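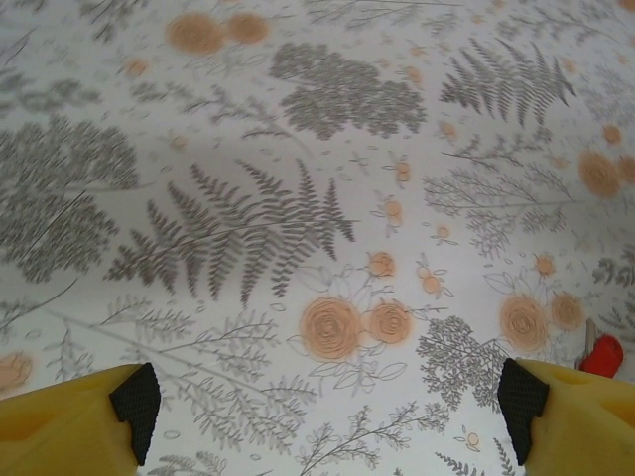

By Zulmira Prata
Posted in Diary, November

Sunday, twenty to ten at night, and my legs have stopped speaking to me. I did the whole of the Eltden ridge today! The long way, over the top and down through the plantation, and I'm writing this in bed with a hot water bottle on each knee before any of it slips away.

I've wanted to walk it since we moved up here. Everyone at the Osano (the café by the bus stop, best cheese scones for miles) talks about the ridge as if it were a relative of theirs, a bit difficult but worth the visit. Amr has done it in snow. Amr has done everything in snow. He said to wait for a still day after a frost, and this morning I opened the curtains and the whole street was white and there wasn't a breath of wind, so I rang him at seven and he picked up on the second ring with his boots already on.

We caught the number 30 from outside the chemist. Just us and a spaniel and the spaniel's man, who got off at the reservoir. The driver had the heating up so high that I took off my coat, my fleece and my hat, then had to put the lot back on at the lay-by while Amr stamped about pretending he wasn't in a hurry.

The first mile is nothing much, a farm track with frozen ruts. Then there's a stile, and a field with a very rude sign about dogs, and then the path goes straight up the side of the hill without so much as a bend in it. I counted fence posts to keep going. I stopped counting at 218 and lay down on the grass, which crackled. Amr ate a banana and told me about a fence in Wales.

But the top! I don't have the words and I'm going to try anyway. All the mist had sunk into the valley and set there, flat as milk, with the church spire poking out of it and the tops of the poplars by the river, and nothing else at all. No town. The sun was so low it came at us sideways and every blade of grass had its own shadow. A buzzard went by below us, which I've never seen before, the back of a buzzard, all brown and cream with the light on it. I said something stupid like "oh, hello" and it took no notice.

We had our flasks behind the wall by the trig point. Leek and potato for me, some kind of lentil business for Amr, and then we swapped lids because we always do. I'd packed three mince pies (yes, in November, I know) and we agreed to save the third for the plantation and then ate it straight away. 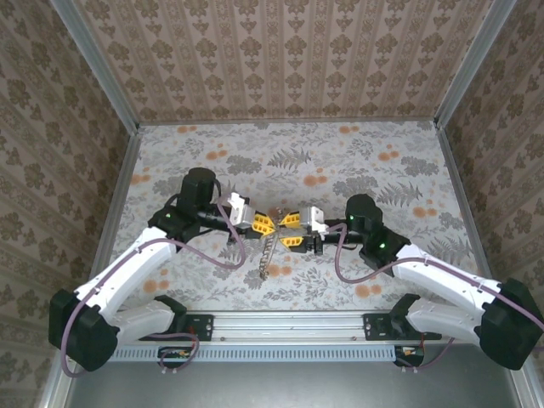 Zulmira Prata

After lunch it's all along the edge, four miles of it, up and down over little bumps that have names on the map although you'd never notice them with your eyes. Cardoso Knott is the only one with any height. Amr thinks it was named after a surveyor and I think it was named after somebody's horse, and neither of us is going to look it up, it's been too good an argument.

Ravens all along there, tumbling about and making that noise like a cork coming out. I also found a sheep's skull with moss growing in the eye and wanted to bring it home for the windowsill. Amr said it was me or the skull on the bus. Left it on a gatepost, facing the view.

The plantation was dark and very quiet and smelt wonderful, wet bark and mushrooms. The frost hadn't got in there so the path was pure mud, and I went over twice, once quite slowly, holding on to a branch that came with me. New boots held up, though! The Mivolance ones, the pair I felt so guilty about buying. Not a drop inside either of them and only a bit of a rub on the left heel. I take back everything I said to Mum about them.

Nine miles altogether by Amr's map, and we came out on the road with the light going pink and got to the Osano ten minutes before it shut. One scone left. They cut it in half for us and gave us extra butter, and I could have cried.

Things to remember for next time: thicker gloves, the thin ones are useless once you've stopped. Plasters. More mince pies. Ask Amr about the other path, the one that drops off to the left by the broken gate, he says it goes down past a waterfall and comes out at the mill. He's free the weekend after next and so am I.

Must ring Mum tomorrow. Must also find out what was in that lentil thing, it was lovely.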